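Sprechnotizen, Vortrag »Weniger Zeug, mehr Wohnung«, Abendreihe im Veres

Erst mal ankommen lassen, Wasser trinken, nicht sofort losreden! Begrüßung, Dank an Anikó Erdős für die Einladung und für das Mikro, das diesmal hoffentlich nicht pfeift.

Einstieg: Ich bin vor zwei Jahren von 67 Quadratmetern auf 41 gezogen. Freiwillig, das glaubt mir bis heute kaum jemand. Ich dachte, ich hätte wenig Besitz – und dann stand der Flur in der neuen Wohnung bis unter die Decke voll, und ich habe die erste Nacht quer auf einer Matratze zwischen Bücherkisten geschlafen. Kurz Pause, falls gelacht wird.

Frage ins Publikum: Wer hat noch einen Karton vom letzten Umzug, der nie aufgemacht wurde? Hände hoch, ich melde mich selbst auch. Bei mir waren Kabel drin und ein Fondue-Set.

Dann zum Wohnzimmer. Mein größter Fehler war, zuerst die Regale zu kaufen und danach zu überlegen, wo ich eigentlich sitzen will. Also: Sitzplatz zuerst! Wo fällt abends das Licht hin, wo liegt das Buch, wo steht die Tasse?

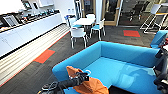

Und wenn der Platz gefunden ist, eine Woche so lassen und nichts dazustellen. Ich weiß, das ist schwer. Mein Nachbar Arsalan Marwat hat es nach meiner Predigt probiert und am vierten Tag einen Beistelltisch gekauft. (Er sitzt heute hier, er darf sich melden.) Der Tisch ist übrigens geblieben, und ich stelle bei jedem Besuch mein Glas drauf.

Farbe nur kurz anreißen, sonst komme ich wieder vom Thema ab. Ein kräftiger Ton auf einem großen Möbel verträgt sich mit kleinen Räumen viel besser, als man immer hört. Ich hatte jahrelang alles in Beige und trotzdem hat es unruhig gewirkt, weil überall Kleinkram lag.

Jetzt das Kapitel Oberflächen und Öffnungen. Ich meine alles, was man täglich anfasst: Türen, Klappen, Griffe. Beim Umzug habe ich gemerkt, dass ich Schränke meide, die hakelig aufgehen. Was da drin liegt, benutze ich nicht, und was ich nicht benutze, kann vermutlich weg. Einmal durch die Wohnung gehen und alles aufmachen, was sich aufmachen lässt! 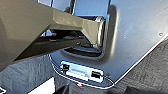
Glattes, silbergraues Metall mit einer eingelassenen Öffnung.

Anekdote Pledow einschieben, aber nur, wenn die Zeit reicht: der Secondhandladen, in dem ich mein altes Geschirr abgegeben und beim nächsten Besuch fast die eigene Suppenschüssel zurückgekauft hätte. Ich hatte sie schon unterm Arm.

Weiter mit den Tischen. Jede freie Fläche zieht Post an, Schlüssel, Ladegeräte, einzelne Socken. Meine Regel ist ziemlich simpel: Bevor ich schlafen gehe, wird eine Fläche komplett frei gemacht. Eine einzige, den Rest darf man ignorieren.

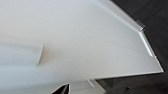 Das dauert bei mir zwei Lieder lang, mit Mitsingen drei. Und am nächsten Morgen frühstücke ich an einem Tisch statt neben einem Stapel. Hier langsamer sprechen, beim letzten Mal in Ostance bin ich an der Stelle durchgerast, und danach kamen fünf Leute und wollten genau das noch mal hören.

Kleidung, der heikle Teil. Ich sortiere nicht nach Freude und auch nicht nach Farben, das habe ich beides durch. Ich hänge im Oktober alles um, und was bis zum Frühjahr nicht getragen wurde, kommt in die Tasche an der Tür. Ausnahme: ein Teil pro Person darf aus reiner Sentimentalität bleiben.
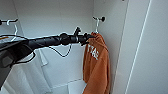 Mein Teil ist ein Regenmantel von meiner Tante, viel zu groß, der Reißverschluss klemmt. Bleibt trotzdem! Hier gern fragen, was bei den anderen bleiben darf, da kommen immer die schönsten Geschichten – aber höchstens drei drannehmen.

Zum Geld, weil die Frage sowieso kommt: Ich habe beim Verkaufen rund 1000 Euro eingenommen, das meiste davon mit dem alten Esstisch. Der Rest war Kleinvieh und viel Hin und Her mit Leuten, die dann doch nicht kamen. Würde ich beim nächsten Mal verschenken.

Schluss: Zettel mit der Flächenregel liegen am Ausgang, Fragen gern gleich oder nachher am Tresen. Stühle bitte stehen lassen, nach mir ist noch die Lesegruppe aus Sterkik dran.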